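Wovness Household Notes
Tips > Tidying > The sports cupboard

The bag of things you hit other things with

Every home with a hall has one: a holdall that smells faintly of September and contains one glove, half a ball and a shin pad belonging to a child who has since left for university. Ours was opened for the first time in 3 years, and we have learned a few things.

Tip everything out on a table. The floor is tempting, but the floor is how it got like this.

Boxing gloves hate a zipped bag. Wipe the inside with a cloth barely damp with water and a drop of vinegar, stuff with newspaper, and leave wide open overnight. Albane Chauvin swears by dry teabags, and her gloves do smell of Earl Grey, so make of that what you will.

Focus mitts want the same treatment, plus a go round the rim with an old toothbrush. Keep them off the radiator. Warm vinyl cracks, and it cracks on the side people see.

Rackets go up on a hook by the throat, never under the mats. A boot of a hot car is no place for strings either. If the grip has gone grey, new tape costs less than the sandwich you ate while thinking about it.

Mats should be bone dry before you fold them. Stand them against a wall once folded and they take up next to no room.

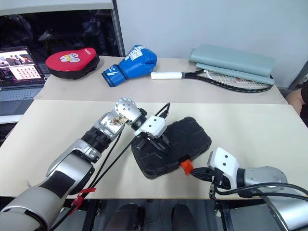

4 min read

Rugged tablet cases end up in the sports pile as well, usually from someone filming their own backhand. A matte black one shows every crumb. Brush the textured edge first, then wipe, or you will simply make paste. Take the tablet out before washing anything. Thierry Hoarau asks me to stress this.

Put back only what has been used this year. The rest goes in a box by the door, where it will stay until spring, but at least by the door.

Filed by Lucienne Langlois, October 29, 2018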